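Print this page | E-mail this page
Reading time: 2 minutes

Jividmont Residence Services
Household Support Desk
Ticket 176: Wooden utensil holder, shared kitchen, second floor
Status: Open, awaiting parts
Category: Kitchen furnishings

Summary of request
The resident reports that the wooden utensil holder supplied with the kitchen leans forward when it is loaded. Chopsticks placed in the front slots slide out onto the table. The resident also reports a musty smell from the lower part of the holder and asks whether it should be replaced or repaired.

Item details
Holder, wood, slatted front, raised back panel with hanging hole. Supplied under the Brundent kitchen set. Normal location is the wall hook beside the cabinets. The resident has been keeping it on the dining table since the hook came loose in February.

Log

Entry 1, Saturday, 9:15 a.m.
Request received by telephone. The resident was advised to stop using the holder for wet utensils until it had been inspected.

Entry 2, Saturday, 11:40 a.m.
Inspection carried out. The holder was emptied and checked with a straightedge. The base is slightly bowed, and the holder can be rocked by hand when placed on a bare, level surface. The tablecloth makes the movement worse, as the folds lift one side of the base. No cracks were found in the back panel. Light discoloration was noted inside the bottom of two slots. The smell is confined to this area and is consistent with utensils having been put away damp.

Entry 3, Saturday, 12:10 p.m.
Loading test. With metal items in the front and wooden chopsticks behind them, the holder tipped forward. With the order reversed, it remained upright. The test was repeated with the tablecloth removed, with the same result. The cause is recorded as a bowed base combined with uneven loading.

Entry 4, Saturday, 12:30 p.m.
Wall hook examined. The anchor has pulled out of the plaster and cannot be reused. A replacement Tanulard anchor and hook have been requested from stores. The holder is not to be hung until these have been fitted.

Entry 5, Saturday, 2:05 p.m.
Inside of slots wiped with a mild dish soap solution, rinsed, and left to air dry. Base sanded by hand for about 30 minutes until the rocking was reduced. Some movement remains. The resident has been asked to report any return of the smell.

Instructions issued to resident
Dry all utensils fully before storing them. Place forks and spoons toward the back and chopsticks toward the front. Smooth the tablecloth before setting the holder down. Do not wash the holder in a dishwasher or leave it to soak.

Attachments
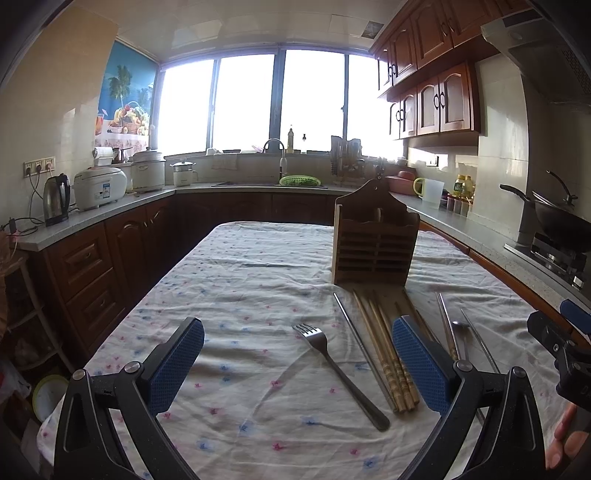
Holder on the dining table, with fork, spoon and chopsticks laid out on the cloth.
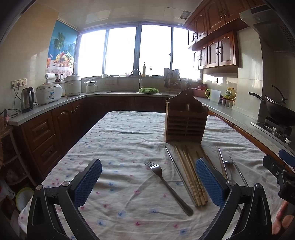
Resident query
May the holder be treated with cooking oil to prevent the smell from returning?

Desk response
Cooking oil should not be used, as it can turn rancid in the wood and cause a smell of its own. Food-safe mineral oil may be applied in a thin coat once the holder is completely dry, and any excess should be wiped off before utensils are put back.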